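Breakfast, Eventually: A Report From the Two-Arm Table
By Femi Garba
Robotics Club project report, 1/29/19

Our proposal said that the team would "automate a simple breakfast." I would like to apologize to breakfast. Of the words in that sentence, "simple" has aged the worst, and "automate" is not looking great either.

The task, as we wrote it up in the fall, goes like this. One arm takes a slice out of the bowl and puts it in the toaster. Somebody pushes the lever (we will get to the lever). The arm takes the slice out again and sets it on a dish on the tray. The other arm is supposed to help, mostly by moving dishes around, and in the early weeks it helped by getting in the way.

We are four people. Two of us write the code, one handles the grippers and cables, and I keep the notes, which is how I ended up with this report. The motion planner is called Rerell. It was written by last year's team, who left us seven pages of instructions and no explanation of the name.

What we practiced on

We don't use fresh bread for most runs. Fresh bread squashes, sheds crumbs into the finger joints, and gets eaten by the software team. Most practice is done with stand-ins that keep their shape, and real bread is saved for the runs we plan to report.

Picking from the bowl was harder than anyone guessed. The rim is in the way from almost every direction, so the fingers have to come down steeply and close without scraping the side. Our first planner settings treated the bowl as a flat spot on the table. The bowl disagreed.
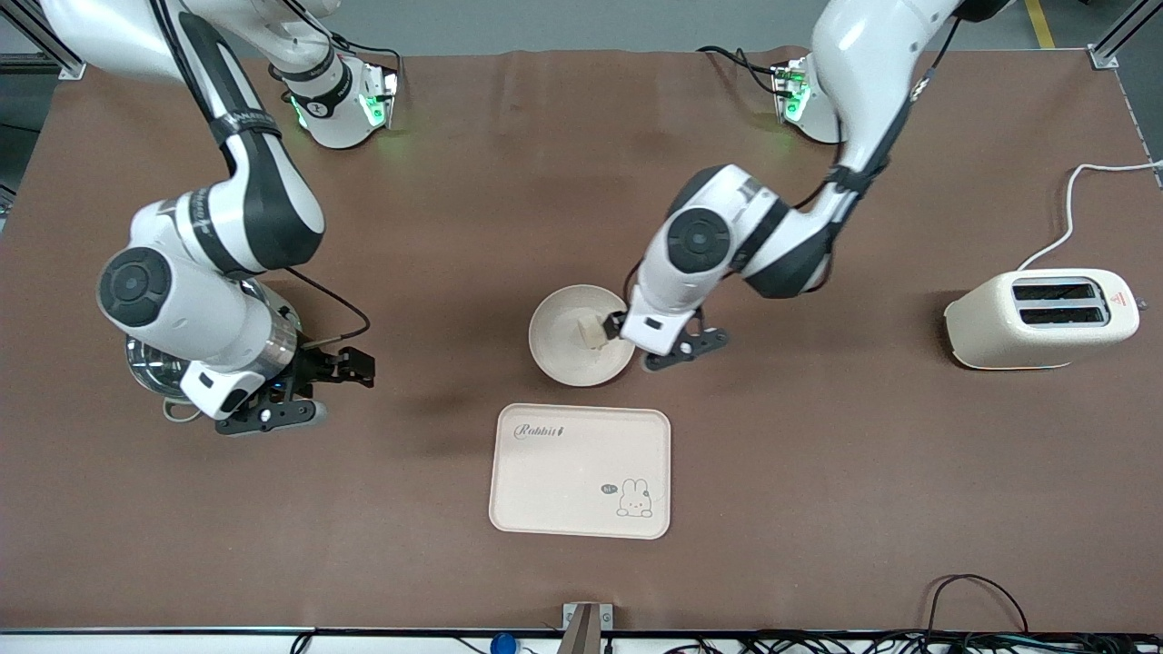 The toaster and tray, from the arms' table and from the wrist camera

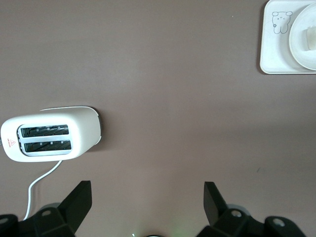
Reading time: 3 min

The wrist camera was supposed to fix the slot problem. A bread slot is a long, dark, narrow hole, and from the side the arm has very little idea where it is. From over the top, both slots show up well against the bright metal panel. We find the panel first and then look for the two dark strips inside it, which works better than looking for the strips directly. The power cord is also a dark strip if you only look at its shadow. We lost most of a week to that.

Results so far

We ran the full sequence 47 times before this report. I had hoped to put a nice chart here. The team voted for a sentence, so: picking is reliable, placing is fair, and getting the slice back out is bad. The fingers are a little too thick to reach down beside a slice, and if the slice leans, the gripper pushes it over and then closes on air with total confidence.

The lever is still pushed by a human. We listed this under "future work," where it has plenty of company.

Next steps

Thinner fingertips are being printed now. We also want the second arm to hold the toaster steady during the pull. The next check-in is in February, and we have promised three clean runs in a row with real bread. Butter has been moved to next year's proposal.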